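The Breakfast Corner at Zustside -- A Little Gallery

Welcome, and thank you for stopping by! When I first started putting these pages together I had thirty or so visitors a month, most of them people I could name, and last February the counter at the bottom rolled past 2,605, so hello to all of you I haven't met. This page is for our breakfast corner, which gets asked after more than anything else we do, and I have finally sat down with a pot of tea to sort the pictures and write something to go with each. It took longer than the tea lasted.

A few words on how the corner came to be, for anyone new. The room at Zustside used to be where we kept the folding chairs, and it smelled like it. Shufen Cai, who has more energy before eight in the morning than I have all day, thought we could do a simple toast breakfast there on a Sunday and see if anyone turned up. There were 33 of us the first time, with one toaster, and if you have ever waited for toast behind 32 other hungry people you will know we got to talking. I think that is why it stuck. We have kept it small on purpose ever since -- toast, something to spread on it, something to drink, and a place to put your elbows.

I should add that the rest of our albums (the Tilgate picnic, the soup supper, the big seed swap) have their own pages, and the links are in the menu. The seed swap one is very long. I had 953 pictures to choose from and was not as strict with myself as I might have been.

A bit about bread, as I get letters. We buy a plain sliced loaf and we are not ashamed of it. Shufen brings a seeded one when she has had time to bake, and it goes quickly, so come early if that is what you are after. The heels get saved in a bag and turned into crumbs for the soup supper. If you like your toast dark, please stand by it, and if you like it pale, please stand by it even more closely, as the dial has its own ideas past the halfway mark. Butter should be out of the fridge a good hour before we start. I write that down every year and every year somebody is chipping at a cold block with a teaspoon, and most years it is me.

The only picture in this album so far is the one of the table by the black curtains, with the big foam letters up on the cloth. I am fond of it for the colors alone -- all those pinks and yellows and oranges against the dark, and the blue F leaning over to the left as though it wants to see what's cooking. There is toast on the go, too, which is how I like to remember the room. 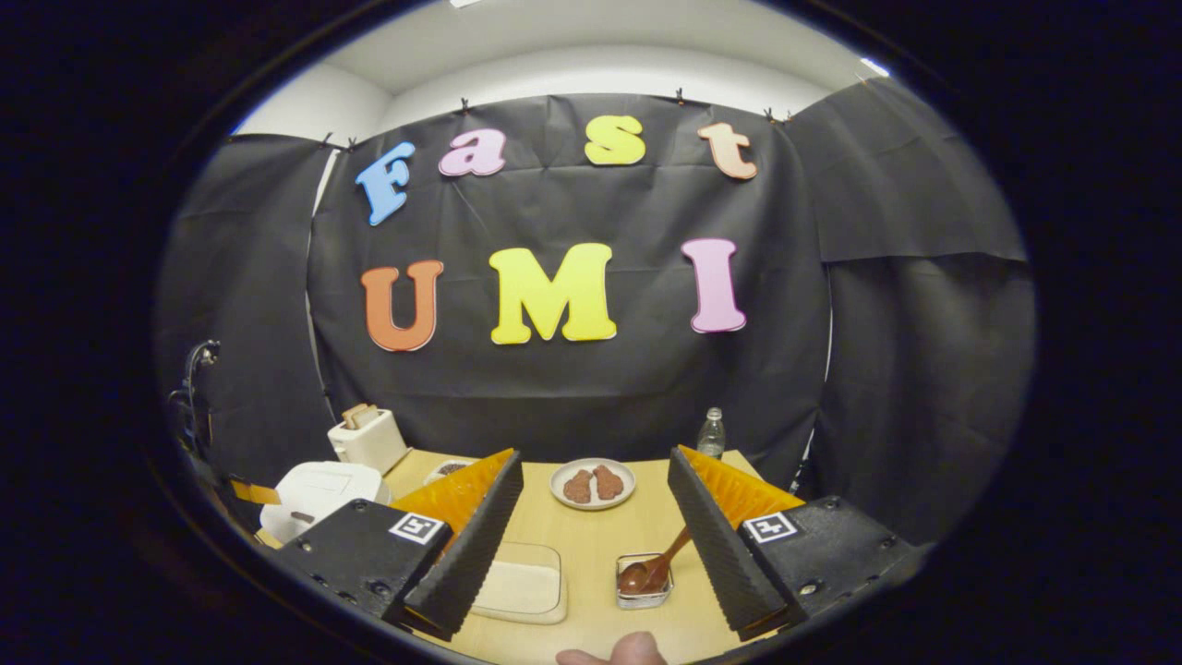
Two slices in the white toaster, a plate set out at the back of the table, and "Fast UMI" in foam letters overhead.

More will go up as I get to them. I have a shoebox of prints from the early days that want scanning, and Shufen has promised me hers from the Haddadin visit, when we had jam from four different kitchens and could not agree on the best one (it was the plum). If you took any yourself and don't mind sharing, drop them in the tray by the door with your name on the back in pencil. Pen comes through on the glossy ones.

Next album: The Soup Supper
Back to: All Galleries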